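Staff questions about the new tabletop arms at the Pusurau site, collected by Raphaël Bodin, who was standing nearest the whiteboard.

**What do the arms do?**
Sorting and tidying, practiced on small stuff: a roll of tape, a tray, a green thing shaped like a chili.

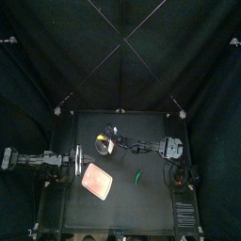
**Will I lose my job?**
Cukell has cut no positions over this. Four packers move to arm duty in December, at the same pay.

**What is arm duty?**
You set out the objects, watch, and write down what went wrong. Bring a pen.

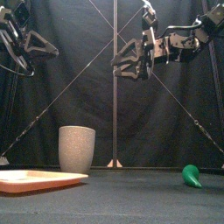

You also put everything back and start over. The Delorme contract asks for 3000 runs, and we're at 1206.

**Can I stop an arm?**
Anyone can, at any time, without asking a manager.

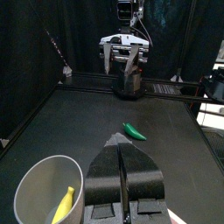 Log the stop afterward, including the ones you did because it was lunch.

**Who do I complain to?**
Raphaël, after 9 a.m.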